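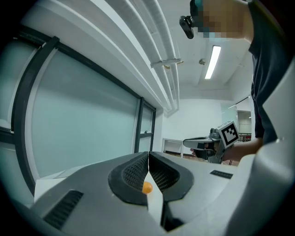

Barkia Table Tennis League > Members' list > Rules and fixtures

Re: Replacement balls and the September start

From: Zuweira Sarpong
To: Members' list

Kosmas, thanks for getting this out before the fixtures went up. Two answers and one question back.

Kosmas Antoniadis wrote:

> Captains, we need to settle the ball question before September. Last season
> three clubs used one make and the rest used whatever was in the cupboard.
> Pladton complained twice and I think they had a point. Can each club tell me
> (a) what you have in stock and (b) whether you would accept one make for all
> league matches? Practice nights are your own business.
> Also, Villia want to move their home matches to Sunday. Any objections?

(a) Eshun has 13 boxes left from the bulk order. They are all white, plastic, the 40+ size. We also have a bag of old celluloid ones, which we only use for serving practice and will not bring to a match.

(b) Yes, we would accept one make. I asked at practice and only Bernardo Pinheiro was against it. His objection is the cost of throwing out good stock, so I would suggest clubs be allowed to use up what they have in the second division until the winter break. The first division could switch right away.

On Sunday matches, we can manage afternoons. Mornings are out for at least four of our players. If Villia can start at 2 or later, we have no objection. Their hall is a long drive for us and the bus does not run early anyway.

My question is about postponed matches. The current rule says the home captain offers two new dates, but it doesn't say how soon. We waited over a month for one last season and ended up playing it the same week as the return match. Yaa Lamptey has offered to write up a change with a deadline of ten days. If no one minds, she will post the wording here and we can vote on it with the ball rule.

Dede Amoah still has the spare net and the two score stands from the finals. Whoever is hosting first should get in touch with her directly.

Zuweira
Eshun, second team captain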